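Break room check, Bundlow office, Saturday, December 22, 2018

Smoke alarm – OK, and good and loud too!

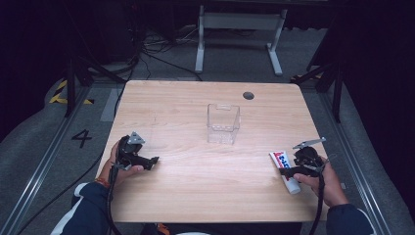
Ginette Tessier

Fire door – closes by itself, though it does grumble a bit on the way.
Extinguisher 259 – tag in date, pin in place.
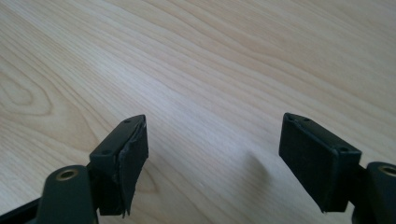

Kettle cord – please swap it, Pascal, I asked back in August and I'm still a little nervous of it. 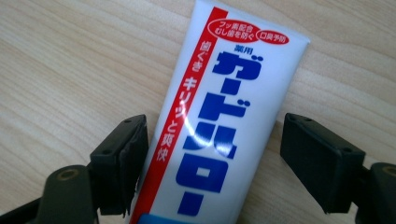
First aid box – short of bandages, 10 more on order.
Exit sign – lit.
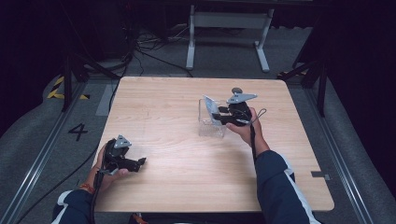 Table, light wood top

Next check – Loïc.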